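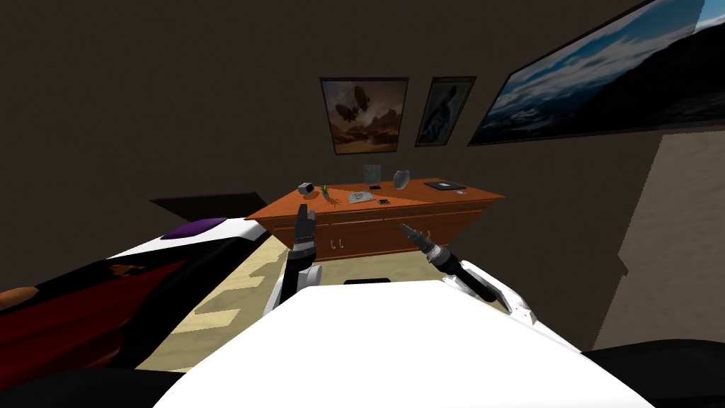
FOR RELEASE 6 Jan 2020

Akwood and Kälin open their good-practice guide for home robots to everyone

SOTDALE. After a good deal of writing, rewriting and friendly argument, Akwood and Kälin are very happy to share the first full edition of the Cunamum Guide, a set of plain-spoken rules for testing two-armed robots in simulated homes before they are allowed anywhere near a real bedroom, hallway or kitchen. The guide is free to read and free to copy, and we hope people will scribble all over it!

Work on the guide started in August, when the two companies found they were keeping separate lists of house rules that said nearly the same thing in very different words. One list had a whole page on drawers. The other had a whole page on beds and soft furnishings, and a short, slightly cross note about phones. Putting them together seemed like an easy job for a few afternoons, and of course it grew (these things always do) into a document with 271 separate rules, sorted into 3 parts: moving through a room, reaching for things, and stopping.

"We wanted something a new person could pick up on their first morning and understand by lunch," said Ursina Hämmerli, who led the writing at Akwood. "There are wonderful formal standards out there and we lean on them every day, but they are not written for the person who has to decide whether an arm may swing over a dresser with somebody's glasses on it. We wrote for that person, and I am so grateful to everyone who read our drafts and told us where we had gone foggy."

The reaching part is the longest of the three. It asks teams to set a speed limit for each arm near furniture, to treat any small item on a shelf or a dresser as breakable until it has been marked otherwise, and to keep a gripper open and still for a short pause before it closes on anything. It also asks that a run be logged even when the robot never picks anything up, which a few of our early readers grumbled about and then, very kindly, agreed to try.

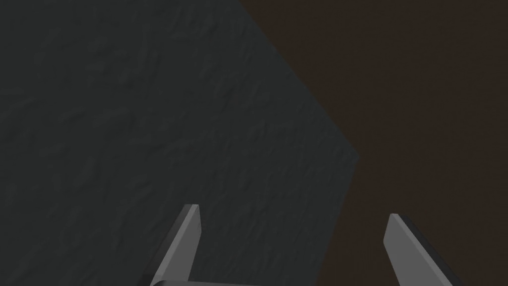
Does a team have to follow every rule in order to say it uses the guide?

A team may leave out any rule that does not fit its robot, as long as it writes down which one and why, and keeps that note with its test records.

Before this edition was settled, the draft was tried out in simulated rooms at the Sotdale office, over 530 runs. Those runs led to a good many changes. The rule on working beside a bed was rewritten from top to bottom, and the rule on arm clearance now covers the elbow as well as the hand, a point that several of our testers had raised more than once and with great patience.

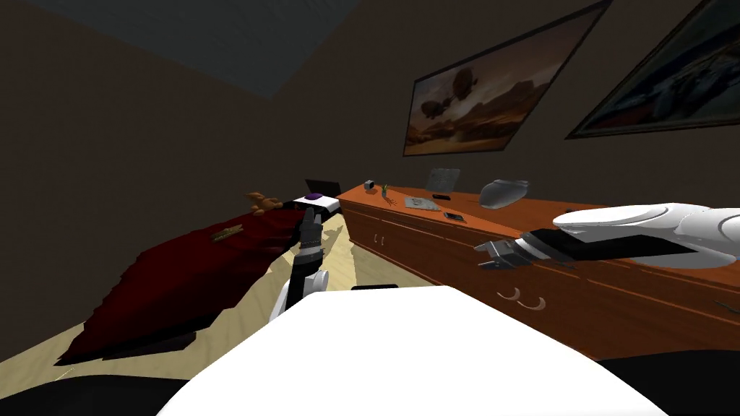 The stopping part changed too. It used to say only that a robot should halt when told to. It now says who may give that order (anyone in the room or at the desk), what both arms should do next, and how a run is to be started again afterward. Nadja Widmer of Kälin looked after this part from the first page to the last, and she would like readers to be picky about it.

"Please send us the odd cases," she said. "If you try a rule and it makes your work slower without making it any safer, we want to hear that just as much as we want to hear the nice things. I read every note that comes in, and I do write back, though it may take me a little while."

Readers can ask for the guide from either company, in print or as a file. The first printing is 565 copies, and schools and small workshops are welcome to a copy at no charge while they last. Comments are gathered through the Cunamum desk at Akwood's Sotdale office, where press questions can be sent as well.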